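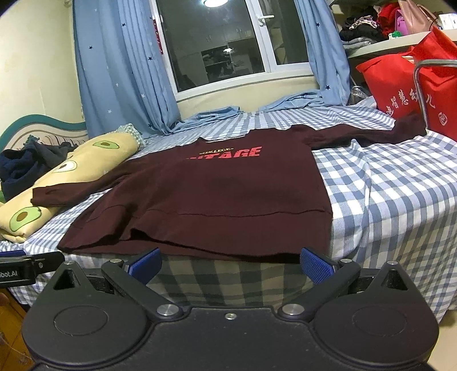
Fig. 1: Gripper at the hem of the test sweatshirt, pads open.

Ticket: hand-held gripper, left pad loses cloth during fold
Opened by: Oranuch Somboon
Assigned to: Doğukan Karakaya
Status: monitoring

Reported fault
Hem slips out of the left pad on lift. Thin shirts are fine. Fault appears on sweatshirts with a ribbed hem. Unit has done over 3,000 grasps on the present pads.

Checks
Pads cleaned with a damp cloth and left to dry. No change.
Finger arms moved by hand through full travel. Right arm smooth. Left arm has play at the lower pivot bolt.
Centre screw in base: tight.
Logged jaw opening compared with the gauge block. Reads 2 mm wide when the pads are touching.

Work done
Left pivot bolt taken out, thread cleaned, refitted with a new washer from the Prernlow kit. Play gone. Both blue pads left in place, wear is even. Zero position set again with jaws closed, saved, unit restarted. Reading now correct.

Test
32 lifts on the same sweatshirt, gripping at the hem. One slip, on a doubled seam.

Note, Mitali Gazi: the bolt on the Okby unit went the same way. Please check it at the next service.

Reply, D.K.: added to the list. Pads to be changed at the same visit. Ticket stays open until Oranuch has run a full shift with it.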